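MUS 211 -- Sacred Music to 1800
Unit 4 handout: The dialogue motet and the early oratorio
Instructor: Malachy Corrigan

Read before class: the Griltmont packet, first two chapters. Bring the score of Carissimi's Jephte. Any edition will do, but check that it prints the continuo figures.

Terms

Oratorio: the word first named a place, the prayer hall where laymen met for devotions. By the middle of the 1600s it was also used for the music performed there.

Testo (Latin: historicus): the narrator. In Carissimi the part is not tied to one singer. It passes among solo voices and sometimes to the full ensemble, so do not assume that a change of voice means a change of character.

Dialogue: a setting in which two or more singers take the words of separate speakers. Many short dialogues have no narrator at all.

Latin and vernacular

Two types existed side by side in Rome. The oratorio latino had a prose text, often drawn from scripture with added passages. The oratorio volgare was in Italian verse and was usually divided into two parts, with a sermon between them. The division affects the key plan: part one often closes away from the home key, and the return is held back until late in part two.

Jephte: points to mark in the score

The opening narration is short and plain, with a slow bass. Mark where the bass begins to move in step with the voice.

The battle music relies on triadic figures and quick repeated notes. Compare the daughter's songs of welcome, which use dance rhythms in a major mode.

The shift at the meeting of father and daughter is made by mode and by harmony. Label the chords under Jephte's first words to her.

In the lament, two sopranos repeat the ends of the daughter's phrases as an echo. The final chorus, Plorate filii Israel, is in six voices. Find the suspensions and write out how each one resolves.
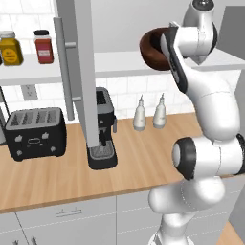 Page last changed: July, 4:15 p.m.

Written work

Submit a chart of the final chorus, about two pages, showing cadences, text divisions and changes of texture. Use measure numbers from your own edition and name the edition at the top.

Listening

The Pondham recording uses organ and theorbo. The Rilero recording adds strings to the last chorus -- these are not in the score. Marín's notes to the second recording argue for the practice; read them and be ready to say what evidence is offered.

Both recordings are on reserve at the music desk. Scores do not circulate.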